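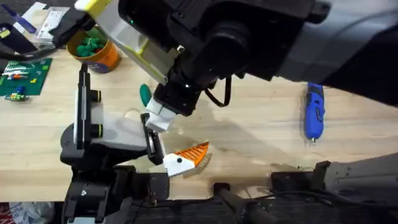 Two robot arms at a wooden table, one with its gripper on a small orange-and-white object.

Playtesters wanted for a mobile puzzle game (iOS and Android)

Zasta is looking for people to play an unreleased puzzle game and tell us where they get stuck. The game is called Flender. It is a point-and-tap puzzle game set in an old signal station, with short levels that get harder as you go. We need players of all abilities, including people who hardly ever play games on their phone.

The test is done at home, on your own phone or tablet, in your own time. You will be paid.

About the game

Flender has 40 levels in this version. Most take a few minutes. A handful near the end take a good deal longer, and we already know that level 6 stops a lot of people earlier than it should. Each level is a single screen with things to slide, turn, press or put in order. There is no timer, there are no lives and there is nothing to buy. The test version has no adverts.

There is sound, and two of the levels need it. If you are deaf or hard of hearing we would still like you to apply, as we are trying out a visual version of both.

What you will do

Play through as many levels as you can over two weeks. You do not have to finish the game.
Fill in a short form after each level. It asks how long you spent, whether you used a hint, and what you tried that did not work.
Use the hint button when you want to. We are testing the hints as well as the puzzles, so please say if one gave too much away or made no sense.
Record your screen for at least three levels. We will send instructions for both kinds of phone. Please turn off notifications first so that your private messages do not end up in the recording.
Join one video call of up to an hour at the end. You may keep your own camera off.

Please do not look for answers online or ask other testers for help. Please do not post screenshots, solutions or clips anywhere until the game is out.

Who can apply

You must be 18 or over and live in the UK.
You need an iPhone, iPad or Android phone or tablet bought in the last five years or so. Older devices may work, but we cannot promise it.
You need to be able to write a few clear sentences in English about what you did. Spelling does not matter.
You must not work for another games company or write for a games website.

We would especially like to hear from people who are colour blind, people who play one-handed, and people who use larger text settings. Our last game, MacLeod, had several puzzles that depended on telling red from green, and we had to redo them after release. We want to catch that sort of thing sooner.

If you tested MacLeod for us you can apply again. Your old login will not work, so please fill in the new form.

Payment

The fee is £243 for the full test, paid by bank transfer after the video call. If you drop out after the first week we will pay half, as long as your forms for that week are in. There is no bonus for finishing the game and no penalty for not finishing it. You are responsible for any tax due on the fee. Testers are named in the credits unless they ask us to leave them out.

How to apply

Fill in the application form on our website and choose "Flender playtest" from the list. Quote reference 1635. The form asks for your device model, the last three games you played on it (board games or newspaper puzzles are fine if you do not play phone games) and a few lines about a puzzle you gave up on.

Applications close on October 9, 2021. We will reply to everyone, whether or not we can offer a place. If you are chosen, we will send a short agreement to sign and then a download link.

What you tell us on the form is used to choose testers and for nothing else. Forms from people we do not choose are deleted once the test is over.

We expect to run a second test for a smaller word game, Aleck, next August. Tick the box on the form if you would like us to keep your email address for that.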